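3. Where the pens live

Birutė Tamošiūnaitė and I spent October on the desk habits of Petlow's study room. Our survey drew 18 replies, of which 17 blamed somebody else for the missing markers.

We settled on a brown mat, a blue tray for pens in use and a clear plastic cup for the rest. The green marker has the tray — yellow and purple share the cup.

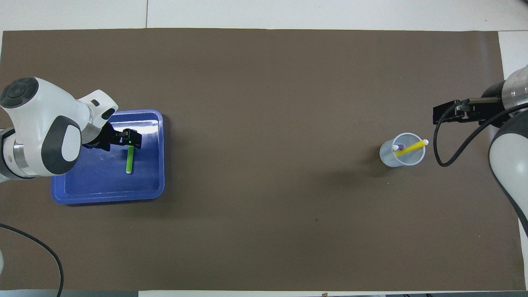 4. Problems

The cup holds 4 pens before it starts to look smug. Radek Urban still prefers his pocket.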